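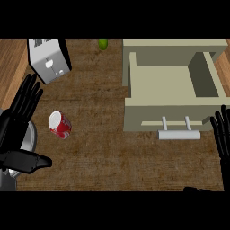 Lusen Assessment Bench LB-7
Trade skills training and competition workstation

The LB-7 is a freestanding bench for practical assessment in electrical, plumbing and carpentry courses. It is built by Lusen and distributed to colleges, training centres and regional skills contests by McPhee. Each bench serves one candidate and can be fitted with a vertical work panel, a vice plate or both.

Construction

The base is a welded steel frame with a grey powder-coated finish. Four adjustable feet allow levelling on uneven floors, with 21 mm of travel per foot. Locking castors can be ordered in place of the feet, but should not be used where the candidate will be sawing or bending pipe by hand.

The work surface is a solid beech top, oiled at the factory. It is held from beneath by coach screws and can be turned over once when the first face is worn out. Replacement tops are drilled to the same pattern as the original and take one person less than an hour to fit.

The vertical panel is birch plywood in a steel surround. It accepts ordinary wood screws across its whole face. Allow for a new panel after 49 assessments in electrical courses. Plumbing courses generally use heavier fixings and will wear a panel out sooner. Panels are sold singly or in packs of seven.

Specifications

Width: 1,367 mm
Drawers: 1, lockable, keyed alike on request
Panel mounting: rear edge, two positions
Frame finish: powder coat, grey
Assembly: two people, hex keys supplied
Power: none as standard, see Options

Candidate numbering

A numbered plate fits the front rail and a matching plate fits the top of the panel, so that a judge can read the station number from either side. Plates are supplied blank unless a number range is given with the order. Numbers may be repeated across trades if a colour code is used. The colour strip clips in behind the plate.

Marking shelf

A folding shelf on the left end holds a clipboard or tablet for the assessor. It locks flat against the frame when not in use. The shelf is rated for paperwork and light measuring tools only and must not be used as a step or to support materials. It can be moved to the right end by swapping two brackets.

Options

Flunov timer unit. Displays remaining time to the candidate and the assessor on separate faces. Up to 21 units can be started together from one controller. Pausing a single station does not affect the others, and paused time is recorded against the station number.

Power rail. Four outlets with residual current protection and a key-operated isolator. Installation must be carried out by a licensed electrician. The rail does not supply the candidate's test circuit, which should be fed separately.

Ernby tool insert. A foam drawer liner cut to the tool list for the course. Send the list with the order. Later changes to the list require a new liner - the foam cannot be recut.

Vice plate. Steel, bolts through the top at the right front corner. Vice not included.

Storage and transport

With the panel removed, benches stack two high using the corner cups supplied. Do not stack on castors. For contests held away from the training centre, McPhee can supply a transport cradle on hire, charged by the week. Cradles go out on Wednesday and should be booked well ahead for April, when most regional rounds are held.

Cleaning and care

Wipe the top with a damp cloth after each session. Flux, solvent cement and cutting oil should be removed before they dry. Re-oil at the start of each term, or sooner if the surface looks dull. Check the panel bolts before every assessment day.

Warranty

Frame: seven years. Top and drawer runners: two years. Panels, foam liners and number plates are treated as consumables and are not covered.

Ordering

Quote code LB-7 followed by E (electrical), P (plumbing) or C (carpentry). Spare keys are ordered by the number stamped on the drawer lock.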